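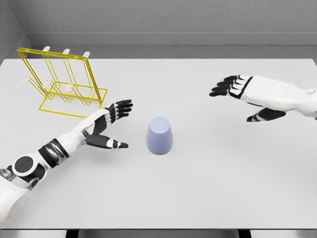 開始姿勢。両手とも開き、コップは伏せ置き。シム。

コップ→ラック、5本指か平行グリッパか【比較中】

kinoko_servo　21:14
急ぎなので箇条書きっぽくなります、すみません。
伏せたコップをつかんで黄色いワイヤーラックに掛けるタスク、シムで回してます。双腕。
ハンドはNilowの5本指。比較対象がIsardの平行グリッパ。コントローラはMcIverのまま、ゲインも触ってない。
で、把持だけならNilowで成功率89%。悪くない。
ただ掛けるところまで通すとガクッと落ちる。コップがラックの棒に触った瞬間に手の中で回る。回って、指が開いて、落ちる。
Isardは逆。つかみ損ねが多いけど、つかめたらそのまま掛かる。
どっちで進めるべきか、12月の社内レビューまでに決めたい。意見ください。
ログはとってあるので必要なら出します。

nejiyama　21:31
コップ、下が広いんだよね。伏せてるから。
横から挟むと面が斜めで、締めるほど指が上に逃げる。平行グリッパでつかみ損ねるのはそれ。パッド面をテーパに合わせて傾けるだけで変わると思う。
5本指は指がそれぞれ倣うから把持は楽。でも倣うってことは外力でも動く。回るのは当然かと。

kinoko_servo　21:38
パッドの傾き、やってないです。標準のまま。
それは不公平でしたね…

tamago_loop　21:40
不公平というか比較になってない。
片方は専用品、片方は箱から出したまま、で「どっちがいい」はレビューで突っ込まれる。

kinoko_servo　21:44
はい。明日パッド傾けた版つくります。
ただNilowも標準のままなんですよ。専用品ってわけでは。

tamago_loop　21:47
5本指で親指対向なら、丸いもの向きに最初から寄ってるでしょって意味。言い方わるかった。

mugi_payload　21:55
横から失礼。右手なにしてるんですか。
コップは左手の近くだし、ラックも左奥だし。右は遠いところで開いて待ってるだけに見える。
使わないなら片腕で組んだほうが学習も軽いのでは

kinoko_servo　22:02
右は持ち替え用に残してます。伏せた状態でつかんで、向きを変えて掛けたいので。左だけだと手首の可動がきつい。
でも今の方策、ほとんど持ち替えしないです。左だけで無理やり行く。

mugi_payload　22:05
じゃあ要らないじゃん

nejiyama　22:09
いや要る。
左だけで無理やり行くから手首が限界近くで、そこでラックに当たって回る、って流れじゃないの。
持ち替えを強制した版を回してみてほしい。

mugi_payload　22:12
持ち替えは失敗点が増えるだけ派です。
受け渡しの瞬間、両方の手がコップ握ってる時間があって、位置誤差がそのまま内力になる。実機でやると嫌な音する。コップ割った。

nejiyama　22:15
位置制御のまま受け渡すからでは…
片方柔らかくすればいい。McIverって軸ごとにインピーダンス切れなかった？

mugi_payload　22:17
切れる。けど切り替えのタイミングで一瞬抜ける。うちの古い版だけかもしれない。

kinoko_servo　22:20
うちは抜けないです。たぶん版が違う。
あとで設定ファイル見て確人します

kinoko_servo　22:21
確認

ashikase　22:48
ラックの話していい？
ワイヤーが細いと接触計算があやしい。シムで細い棒と薄いコップの縁が当たると、めり込んでから弾かれる。手の中で回るの、ハンドのせいじゃなくて接触のせいかも。
時間刻み半分にして同じ方策を流してみて。挙動が変わったらシムの問題。

kinoko_servo　22:53
あーーー
それ考えてなかった。ハンド二つとも同じ刻みで回してます。

tamago_loop　22:56
同じ刻みなら条件は揃ってる。比較としては別にいいのでは。

ashikase　23:01
揃ってても影響の出方が違う。
平行グリッパは剛に握るから弾かれても動かない。5本指は関節が柔らかいから全部動きに出る。同じ嘘でも片方だけが損する。

tamago_loop　23:04
それは、まあ、そうか。

ashikase　23:05
あと棒の先に白いキャップついてるでしょ。あれの衝突形状どうなってる？棒より太いと縁が引っかかる。

kinoko_servo　23:11
キャップは見た目のメッシュをそのまま凸包にしてます。棒はカプセル。
引っかかってる例、たしかにあります。掛かったと思ったら、縁がキャップに乗っかってるだけのやつ。

ashikase　23:13
その「乗ってるだけ」、成功に数えてない？

kinoko_servo　23:16
…数えてるかもしれない
判定が「手が離れたあとコップがテーブルより上にある」なので

ashikase　23:17
それだ

nejiyama　23:19
判定なおすのが先。ハンドの話はそのあと。

kinoko_servo　23:24
判定なおします。離したあと少し待って、速度が落ちて、かつ縁が棒の内側。でいいですかね。

nejiyama　23:26
いいと思う。待ち時間ケチらないで。ゆっくり滑るやつがいる。

mugi_payload　23:30
速度のしきい値、並進だけじゃなくて回転も。コップはその場でくるくるする

kinoko_servo　8:52
おはようございます。朝イチで判定だけ直して、保存済みの2,453エピソードに掛け直しました。全部Nilowの分。
「成功」だったのに乗ってるだけ、けっこうある。目で見て頭かかえた。
つまりNilowの通し成績は、もっと悪いです。把持の89%は判定が別なので変わらず。
Isardの分はまだ。昼に流します。

tamago_loop　9:03
お疲れさま。
Isardも同じくらい落ちる気がするけどね。剛に握ってキャップの上に置けばきれいに乗るし。

kinoko_servo　12:40
時間刻み半分、やりました。
Nilow、回るのがかなり減りました。消えてはいない。
Isardはほぼ変化なし。
ashikaseさんの言うとおりでした。

ashikase　12:44
でしょ。
残った分が本当のハンドの問題。そこだけ見ればいい。どの指から滑ってる？

kinoko_servo　12:58
小指側から外れます。親指と人差し指側は残って、そこを軸にコップが回る。
小指側、つかむ時点で当たってないことも多い。コップの丈に対して手が大きいのか、高さが悪いのか

nejiyama　13:06
開始時の左手、手のひらが下向き気味で親指が横に伸びてるよね。Cの字で。
そのまま上からかぶせに行くと、全部の指はコップの側面に来ない気がする。もっと手首を立てて、真横から入れたら？

kinoko_servo　13:10
横から入れるとテーブルに指が擦るんですよ。伏せたコップって低いところが太いので、太いところを握ろうとすると下の指が台に。

nejiyama　13:12
太いところ握らなくていい。真ん中へんで。

mugi_payload　13:15
真ん中だと上に逃げるって、昨日自分で書いてたじゃん

nejiyama　13:18
平行グリッパの話。5本指なら指先を少し内側に曲げて下からすくう形にできる。そこが高い指を使う意味だとおもうｄ

nejiyama　13:18
思うけど。打ちミス

mugi_payload　13:25
底をつまむのはダメなの。伏せてるんだから上に底が来てる、そこが一番細い。上から指先でつまんで持ち上げる。
人間も急いでるときそうする。

kinoko_servo　13:29
試したことあります。持ち上げるまでは速い。でもつまんだ位置から縁まで遠いので、ラックで縁が当たるとテコでもってかれる。

mugi_payload　13:31
あーそうか。掛けるほうが律速か。

tamago_loop　13:50
カメラどうしてる？
奥のほう、左手が伸びるとラックの手前側が隠れない？手首カメラなしで頭だけだと、掛ける瞬間は見えてないのでは。

kinoko_servo　13:57
頭カメラだけです。
手首カメラは、Isardだと付ける場所あるけどNilowは手の甲のカバーがつるっとしてて、ブラケットどうしようかなと。シムだから置くだけなら置けるんですが、実機で付けられない場所に置いても…

tamago_loop　14:01
それは正しい。実機に付かない位置のカメラで成績出すと後で泣く。泣いた。

ashikase　14:04
手首の付け根にバンド巻けばいい。前腕側だから手首曲げると視野が外れるけど、ないよりまし。

mugi_payload　14:08
ラックの姿勢が固定なら、そもそも見なくてよくない？

kinoko_servo　14:11
ラックは毎回少しずらしてます。レビューでそこ聞かれるので。

mugi_payload　14:12
じゃあ見ないとダメだ。失礼しました

hako_zume　14:35
はじめまして、別の会社で似たことやってます。
教示データはどうやって取りましたか？うちはStokesexのグローブで、5本指はそれなりに取れるけど、平行グリッパに変換すると握りの強さがめちゃくちゃになります。そこで差がついてる可能性ないですか。

kinoko_servo　14:42
同じです。Stokesex。グリッパは親指と人差し指の距離を開度にしてます。

hako_zume　14:46
それ、握り始めが遅れませんか。人は指がコップに触る前から閉じはじめるけど、グリッパは最後まで開いてるように出る。うちは9フレーム前倒ししたらつかみ損ねがかなり減りました。フレームレート次第なので数字はそのまま使わないで。

kinoko_servo　14:49
遅れてます！！ グラフ見たらたしかに。アームが先に動き出してる。

tamago_loop　14:52
ほらIsard側にまだ伸びしろある。パッドもまだ傾けてないんでしょ。

nejiyama　14:55
Nilow側にもある。手首の向き、まだ何も試してない。

tamago_loop　14:58
それ言い出すと永遠に決まらない。期限あるんだから。
私ならIsardで行く。掛ける動作が安定してて、直す場所もはっきりしてる。指の数が少ないからデバッグも速い。

nejiyama　15:03
コップしか掛けないならそう。
でも次に皿とか来たら？ ラックが食器用なんだから来るでしょ。そのたびにパッド作り直すのか。

tamago_loop　15:05
作り直せばいい。印刷で一晩。

nejiyama　15:06
付け替えは誰がやるの。双腕でコップと皿が混ざって流れてきたら、付け替えてる暇ない。

ashikase　15:10
左右で別にすれば？ 右を平行、左を5本指。

kinoko_servo　15:13
考えたことはあります。ただ左右で手先の重さが変わるのでMcIverの重力補償を別々に取り直し。あと在庫の保守部品が二系統になるって上から渋い顔される。

mugi_payload　15:16
持ち替え用の右がグリッパなのはアリだと思う。受け渡しの相手は剛いほうが楽。
昨日は右いらないって言ったけど。

nejiyama　15:18
手のひら返し

mugi_payload　15:19
ハンドだけにね

hako_zume　15:31
水を差すようですが、シムの摩擦はどう決めてますか。コップの表面つるつるですよね。摩擦を下げたら順位がひっくり返ること、うちではありました。5本指は囲えるので低摩擦だと強い。

kinoko_servo　15:36
摩擦は既定値…
既定値ばっかりだなおれ

ashikase　15:38
摩擦は振ったほうがいい。固定の一点で勝った負けた言ってもしょうがない。高め低め両方。

kinoko_servo　15:52
まとめ。やる順。
・判定なおし（済、Nilowの分だけ）
・時間刻み半分で全部とり直し
・キャップの衝突形状を細く
・Isardパッド傾け＋閉じ始め前倒し
・Nilow手首立てて真ん中握り
・摩擦を振る
カメラは前腕バンド案で、あとまわし。左右別ハンドも今回は見送り。
抜けてたら教えて

nejiyama　15:55
持ち替え強制版

kinoko_servo　15:56
入れます。忘れてた

tamago_loop　15:58
判定なおしたのIsardの保存分にも掛けてね。昼にやるって言ってたやつ

kinoko_servo　16:00
あ。

kinoko_servo　19:27
Isardの保存分、掛けました。落ちました。乗ってるだけ、こっちにもいた。ただNilowほどは減らない。
順位はそのままでIsardが上。今のところ。
キャップ細くした版を今から夜通し回します。PCの前離れるので返信おそくなります。

ashikase　19:33
細くするのはいいけど、実物のキャップ測ってからのほうが。シムに都合よく細くしすぎると実機で引っかかる。

kinoko_servo　19:35
もうジョブ投げちゃった
明日ノギス持ってきます。ずれてたら回し直し

mugi_payload　19:41
コップの縁の厚みも測っといて。うちはそこで一回やらかしてる

hako_zume　20:10
摩擦振った結果、出たら載せてもらえると助かります。うちの分も同じ形で出せるか聞いてみます。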